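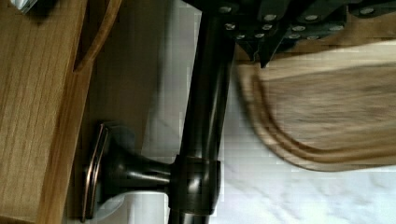

Accueil > L'atelier > Qui sommes-nous

Mis à jour en juin, par l'équipe de l'atelier

Nanum est un atelier partagé installé à Momelport. On y construit des robots domestiques, du premier support imprimé jusqu'aux essais dans une vraie cuisine. L'adhésion est ouverte aux particuliers, sans condition de diplôme. Les machines lourdes (perceuse à colonne, fraiseuse) demandent une initiation de 2 heures.

Notre projet principal s'appelle Ursu. C'est un bras muni d'une pince noire en plaques empilées et boulonnées, avec une petite caméra au niveau du poignet. Nous avons choisi les boulons apparents pour pouvoir démonter une plaque sans toucher aux autres. La version actuelle compte 107 pièces, visserie non comprise. Les plans sont disponibles à l'atelier et chaque membre peut les modifier.

Nous travaillons parmi des objets ordinaires. Une planche à découper, un robinet bronze foncé ou un tiroir posent des problèmes différents : prise large, surface brillante, course limitée. Les réglages se font sur place, puis on retourne à l'établi – souvent pour refaire la même pièce.
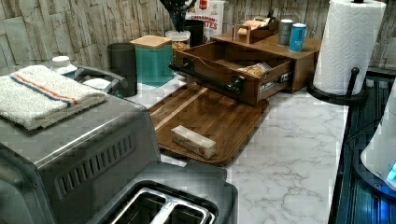
Le plan de travail de la cuisine, tiroir de l'organiseur ouvert.

Le logiciel de commande, Handen, est écrit par les membres. Il tourne sur un ordinateur de bureau courant. La documentation est en français et reste incomplète sur la partie étalonnage.

La cotisation est de 100 euros par an. Elle couvre l'accès aux établis et l'outillage à main. Les moteurs et les cartes électroniques sont à la charge de chacun. Les groupes de montage se limitent à 5 personnes et commencent à 18 h 30.

Commentaires

filament_gris
Bonjour, les plans de la pince sont-ils prévus pour des vis métriques ?

Atelier Nanum
Oui, tout est en métrique.

mdp44
J'ai monté le poignet chez moi, le passage de câble est un peu juste. À part ça, rien à signaler.

cuivre_et_bois
Peut-on venir voir l'atelier avant de s'inscrire ?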